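Cell meeting, 2025-09-30, Trukutville shop
Minutes (my turn again, so you get them the way I write them)

We started late because the Jivmont delivery was blocking the side door, and then we started anyway with half of us still holding coffee. Everybody from the day crew was there, two people from nights stayed over, and Vevilov dialed in for the gripper part and dropped off after that.

1. Last time's minutes
Fine as they were, except that I had written "left finger" where I meant "right finger" in the bit about the worn pad. Fixed in the folder copy. Sorry to whoever went and pulled the wrong pad!

2. How the cell has been running
The Lukáč cell stopped 4 times since we last met. Two of those were the guard door switch, which we already know about and which has a new one on order. The other two were the gripper reporting "closed, no part" when there was clearly a part sitting in it. Nights cleared both with a reset and wrote it in the book (thank you, the notes were really good this time, I could even read them).

Somebody asked if we could just widen the limit on the closed position and move on. We talked about that for a while. It would hide the fault, and then we'd be dropping parts on the belt with no alarm, so the answer was no. We agreed to go through the zero and the approach pose properly and leave the limit where it is.

3. Gripper zero and the simulated wrist view
This took most of the meeting. Vevilov has the new wrist view going in the simulation model, so we can check the finger setup there before we take the real cell down. I liked it a lot more than I expected to - you can open and close the fingers all day without holding up a single pallet.

We looked at the open pose first, since every other number gets measured from it.

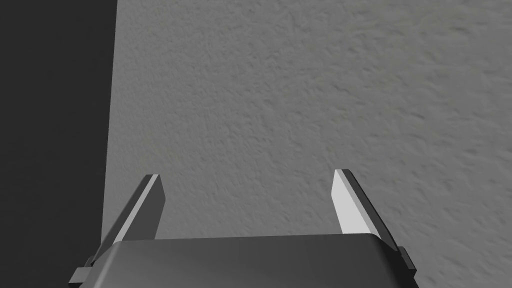

Item 3: wrist view from the simulation, fingers open, nothing gripped.

The fingers lean in a little toward each other, and that got a long discussion going. Days had always read the opening at the tips, and nights had been reading it down near the housing, so no wonder the two sets of numbers in the book never agreed. From now on we all read it at the tips. I'll put that on the card that hangs on the cabinet, in big letters.

The other thing was the background. The model has a rough gray surface behind the gripper, and next to it on the left everything goes almost black. One of the night folks wanted to know if that dark strip would throw off the edge check in the vision software. Vevilov's answer was that the check only looks at the area between the tips, so it should be okay, but there's no harm in trying it with the light turned up. We'll do one run each way and compare.

We also settled the order for the real thing, because last time three of us did it three different ways:
- Lock out the cell and hang the tag.
- Wipe down the fingers and check the mounting screws by hand, then with the torque wrench.
- Power up in teach mode and open the gripper all the way.
- Measure at the tips and write it down before touching anything.
- Set zero, then run 97 open and close cycles with no part.
- Measure again. If the second reading has moved, stop and call maintenance.

Yes, 97. It's what fits in the test program before it loops, and I don't feel like rewriting the test program. Objection noted, and overruled by everyone who has ever opened that file.

4. Grease and spare parts
We have 2 spare sets of pads on the shelf and one set of fingers. The finger set has been there since March and the bag is open, so somebody please check it for nicks before it goes on anything. I'm ordering more pads from Jivmont this week.

There was some back and forth on the grease. The tub by the sink is for the conveyor bearings. The gripper slides get the small tube in the top drawer, just a thin film, and wipe off what squeezes out. If the tube is empty, leave the slides dry for the shift and tell me - please don't borrow from the tub.

5. Anything else
The teach pendant cable is getting stiff near the plug. Still works. Hang it on the hook, don't wrap it around the pendant.

The stool by the cabinet has a bad leg and is going in the dumpster unless somebody claims it.

To do
Me: cabinet card, pads order, fix the wording in the log sheet so it says "at tips".
Vevilov: run the edge check with normal light and with more light, send both results.
Nights: do the zero on the Lukáč cell in the new order and write both readings in the book.
Days: look over the spare fingers, swap the door switch when it shows up.

Next meeting is after the zero has been done and we have readings to look at. Same room, and I'll ask Jivmont to park somewhere else.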